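Thu 6 May
Filed under: Walking, Soup, Other Obsessions

I have walked the old Waltbridge rail line end to end, and I am so happy about it that I've been boring everyone I know since Sunday. So now it's your turn!

If you've been reading for a while you'll know I started on this back in December, when I did the first stretch in sleet with the wrong socks on and came home swearing I'd never do it again. Then I did the second stretch. Then the third. It's 135 miles if you count the little spur out to the quarry (I count the spur, I walked the spur, my left heel remembers the spur), and I split it into 18 day walks, mostly because I have a job and partly because I like my own bed a lot.

What I love about old rail lines is that they're flat. I know that sounds like a lazy reason. But when you're not watching your feet or hauling yourself up a hill, you look at things. You look at the backs of houses, which are so much better than the fronts. People paint the front and live in the back. I saw a treehouse with a working mailbox. I saw a row of bean poles made from old skis. I saw a very large tortoise on a very small lawn, and it saw me, and we left it at that.

The stretch between Waltbridge and Plevach is the one everybody tells you to do, and they're right. The line goes along the river for most of the morning and then cuts through a long shallow valley with alder on both sides, and in spring the whole floor of it is wild garlic. You smell it before you get there. I picked a bag of leaves and carried it the rest of the day, and my backpack still smells like a pizza place. I'm not sorry.

Plevach itself used to have two platforms and a proper station with a clock. Now there's one platform, grown over with moss, and the station is a bakery that opens at six and sells out by ten. Get the seeded rolls. Get more than you think you need, too, as the next place to buy anything at all is a gas station four hours on, and I was very glad of that third roll.

My favorite thing on the whole line might be the Beltrán viaduct, though. It's named after the man who laid the stone, not the man who paid for it, and I think that's lovely. There are 12 arches and you can walk right across the top. The wall on each side comes up to my ribs, so even if heights make your knees go funny (mine do) you'll be fine as long as you keep your eyes on the far end. I stood in the middle eating a boiled egg and watching swallows go by underneath me. Underneath me! I've never looked down on a swallow before. Their backs are so blue.

Then you come off the viaduct and straight into the Dreker tunnel, and this is where I want to be useful for a minute. Bring a real flashlight. I had my phone, and my phone was fine for the first part, and then the tunnel bends and the light behind you goes away and your phone is suddenly a very small thing. It's 749 yards long. There's a painted mark on the wall with the number, just inside the entrance, which I read and thought, oh, that's nothing. It is quite a lot of yards in the dark with water dripping down your neck. The floor is good all the way through, packed gravel with a drain down one side, so keep to the left if you're heading east. And do sing! I sang the only song I know all the words to, which is a jingle for a carpet store that closed when I was nine. It sounded incredible. I have never sounded that good and I never will again.

On the other side there's a bench in full sun, and whoever put it there deserves a medal.
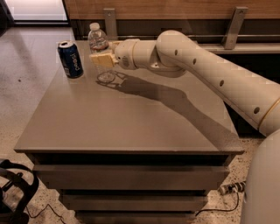 Food and Drink

I get more mail about what I eat on these walks than about the walks themselves, so let's do this properly.

I've stopped packing a big lunch. On the early walks I'd carry a full sandwich, an apple, cheese, a slab of cake, and then I'd eat the lot at eleven and want to lie down in a ditch. Now I eat a little something every hour and it makes such a difference. Boiled eggs are perfect. So are cold potatoes with salt - I know, I know, but try it once. Dates, if you like dates. A heel of hard cheese wrapped in wax paper. Chocolate is only for winter, as I learned when I opened a side pocket in April and found a pocket lined with chocolate.

For drinking I take plain water and plenty of it. A friend swears by cold tea with lemon and I tried that on two of the walks and liked it very much, but the flask has a way of tasting of tea forever afterward. I do allow myself one soda at the end of the day, and I look forward to it from lunchtime on. It's never as cold as I want and I drink it in four gulps.

And then soup at home! The wild garlic went into a pot that same night with two leeks, three of those cold potatoes I hadn't eaten, and chicken stock from the freezer. Put the leaves in right at the end, off the heat, and blend it straight away so it stays bright. If you leave it simmering it goes the color of an old army blanket. It still tastes good, but you do want it green. I had it with the last Plevach roll, toasted, and fell asleep on the couch with my boots on.

Getting There and Back

This is the part that takes the planning. A line like this goes from one place to another place and your car stays where you left it. I did most of it by bus, taking the bus out to the far end first thing and walking back toward the car. I'd tell anyone to do it in that order. If you walk first and bus second, you spend the whole afternoon doing sums about whether you'll make the last one, and you stop looking at things. Walking back to your own car, you can take as long as you like. I sat by the river for an hour and a half on the seventh walk, watching a heron do nothing.

The bus on the eastern half only runs on weekdays, so I took a few days off for that part. The driver on that route stops wherever you wave, by the way, timetable or no timetable. You just stick your arm out and look hopeful.

Shoes: light ones. I began in big leather boots and finished in trail runners with a hole in one toe, and I wish I'd switched sooner. The surface is cinder and gravel nearly all the way, and after rain it drains in no time. The only really muddy bit is a short piece by the sheep farm past the gas station, where the path dips under a road bridge. Go along the top of the bank there. There's a clear track where everybody else has done the same.

A few of you asked about dogs. Yes, mostly! Keep them on a leash through the sheep, of course, and I'd think twice about the viaduct if yours is a jumper. I met a dachshund in the tunnel wearing a bicycle light on its collar, trotting along like it had a train to catch, with its owner some way behind calling for it to slow down. I think about that dachshund every day.

So what's next? I've got a map of the canal spread out on the kitchen floor, held down at the corners with cans of tomatoes, and I've been crawling around on it with a pencil. It has locks. It has a lot of locks. There's also a place on it marked only as "Old Soap Works" and I need to see that as soon as I possibly can. If you've walked any of it, please tell me where the good benches are.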